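Preguntas frecuentes sobre guardar cubiertos y palillos en la mesa

Página de Grullel, cosas de cocina. Última revisión en mayo. Contesta casi siempre Abrehet Feyisa; cuando no, se indica.

¿De verdad necesito un recipiente para cubiertos encima de la mesa?

Probablemente no. Si tiene un cajón que abre bien y come una vez al día en casa, el cajón le sirve. Las tiendas insisten en que todo a la vista "invita a cocinar", y llevo años esperando que alguien me explique cómo. Donde sí le veo sentido es en casas donde cada uno come a una hora, o donde hay niños que ya ponen la mesa y no llegan al cajón de arriba.

¿Uno o dos compartimentos?

Dos, si va a mezclar largos y cortos. Los palillos en un vaso bajo acaban volcados hacia fuera y enganchan la manga de quien pasa. Las cucharas de los niños en un vaso alto desaparecen y hay que pescarlas. Los modelos dobles, con un vaso alto y otro más corto, resuelven eso bastante bien. Los de tres y cuatro huecos me convencen menos: el cuarto termina lleno de gomas, pinzas y sobres de soja.

¿Cerámica, metal o madera?

La cerámica pesa y no se vuelca con facilidad, que es lo principal. También se desportilla, y el primer sitio donde lo hace es el borde. El metal suena cada vez que se saca una cuchara. La madera me gusta en las fotos de los catálogos y poco más; si los palillos se guardan húmedos, el fondo se mancha. Vinzenz Leitner, que lleva nuestro taller de reparaciones, defiende la madera aceitada. Él la aceita. Yo no conozco a muchos más que lo hagan.

¿Y los bordes dorados?

Con desconfianza. Pregunte antes de comprar si la pieza admite lavavajillas, y si el vendedor contesta "en principio sí", lávela a mano. Un filete metálico tampoco debe entrar en el microondas. Los relieves y las volutas son bonitos, pero cogen polvo y grasa; un cepillo de dientes viejo los limpia sin rayar.

¿Se pueden mezclar palillos, tenedores y cubiertos infantiles en el mismo sitio?

Se puede, y en muchas casas es lo que hay. El tipo de pieza por la que más nos escriben es esta, doble y sobre una base común:
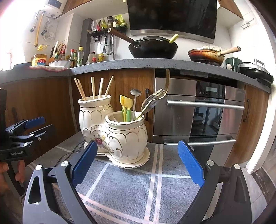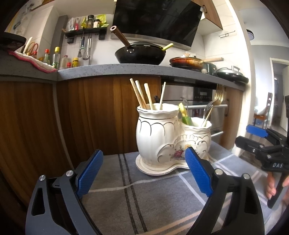
Cerámica blanca con flores, los palillos en el vaso alto y los tenedores en el bajo.

Mi única objeción a mezclar es práctica. Los mangos de plástico de los niños suelen ser gruesos y ocupan el doble de lo que parece, así que la cucharilla fina queda aplastada en el medio. Deje hueco. Si para sacar un tenedor tiene que sujetar los otros con la mano libre, sobra gente ahí dentro.

¿Los tenedores van con las púas hacia arriba o hacia abajo?

Discusión eterna. Hacia arriba se ven, se secan mejor y todo el mundo los toca por donde no debe. Hacia abajo es más higiénico y más lento. Con niños pequeños en casa, hacia abajo, y en esto no admito mucho debate. En una mesa de adultos, haga lo que quiera y lávese las manos.

¿Cada cuánto se limpia el fondo?

Más a menudo de lo que se limpia. Vacíelo una vez por semana y mire dentro con luz. Etenesh Belay, lectora de Closdale, nos escribió para decir que el suyo no se ensuciaba nunca. Le pedimos que pasara un papel blanco por el fondo y no volvió a escribir - saquen sus conclusiones.

Agua caliente, jabón y boca abajo hasta que esté seco del todo. Lo de meter arroz en el fondo para absorber la humedad lo hemos probado y deja arroz en el fondo.

¿Cuándo hay que cambiar los palillos de madera?

Cuando la punta se abre, se oscurece o huele. Hay quien da plazos exactos en meses; no me los creo, porque dependen del uso y del secado. Compre un paquete sencillo y tenga menos fuera. En una casa de tres personas no hacen falta 20 pares en la mesa.

¿Conviene poner algo debajo?

Un mantel o un individual tejido evita el ruido y que la base raye la mesa. Eso sí, levante el recipiente al limpiar: las migas se meten debajo y la trama las guarda. Si la base es un platillo con reborde, recoge además las gotas, y habrá que secarlo aparte.

¿Cuánto debería gastar?

Los dobles de cerámica que hemos mirado rondan los 40 euros, y por encima de eso se paga la decoración. Puede estar muy bien pagada, pero un tarro de conservas grande y limpio hace el mismo trabajo. El modelo Lencho, por el que nos preguntan tanto, lo tuvimos en casa de Berhanu Woldegiorgis varios meses: correcto, pesado, incómodo de lavar por la unión de los vasos.

¿Aceptan devoluciones si llega desportillado?

Sí, con una foto del borde y del embalaje. Escriba a la atención de Eyerusalem Mekonnen e indique el número de pedido. No tire la caja antes.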